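3.2 Correspondence between sponsors and children

Letters were the main form of contact between sponsors and the children enrolled at the Tullbridge centre. Each child was paired with one sponsor, either a household or a school class, and the pairing was kept for the length of the study unless the sponsor withdrew. Sponsors were asked to write once a term. Letters were sent to the programme office, logged, translated where needed and handed over in person by a member of staff.

In total 800 letters were logged. Of these, 400 were written by sponsors and the rest were replies. We excluded 17 letters from the coding because the translation was missing or could not be matched to the original. Coding followed the scheme set out by Sepúlveda, with one change: mentions of school and mentions of homework were merged, as the two coders could not separate them reliably.

Delay was the most common complaint in the staff diaries. A letter that took longer than 30 days to arrive was counted as late. Late letters were not spread evenly over the year - most fell in August, when the office ran on reduced hours and the translators were on leave. Children paired with a school class were more exposed to this, as classes tended to write at the end of the summer term.

Parcels were treated separately from letters. Sponsors could send clothing, books or small household items through the Tonix scheme, which set a weight limit but placed no limit on value. Clothing was the largest category by number of parcels. Items were recorded by type and colour only; size was left out, as labels were often missing or followed different national systems.

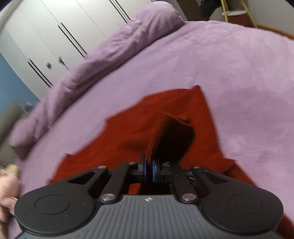
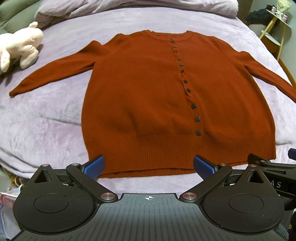
Figure 4. Clothing: red fabric (first picture); orange knitted cardigan, buttoned (second picture).

The link between parcels and replies was weaker than expected. Children who had received a parcel wrote longer replies in the following term, but the difference had gone by the term after that. The Flukemen group, whose sponsors sent letters alone, showed no such rise and no later fall. Staff diaries suggest that part of the effect came from the thank-you note, which was required for parcels and optional for letters. We therefore report reply length with and without these notes in Section 4.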